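Recording your first demos by hand

Okay, so you've got both arms powered up and you want to teach them to drop parts in a bin. Start small! I did 17 demos on my first try, all of them way too fast, and tossed every one.

Grab the leader handles, move slowly, and pause for a beat before you close the gripper. Go back to the same start pose each time (mine is saved as Gedham, don't ask). Clear the table apart from the bin, check that both grippers are empty, then hit record. 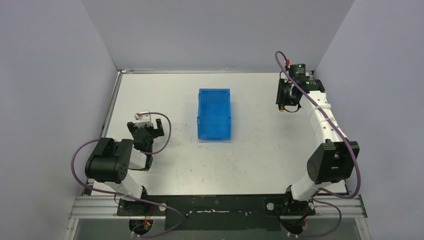

How many demos do I need before training?
I'd get 61 good ones first, then add more wherever the arm keeps missing.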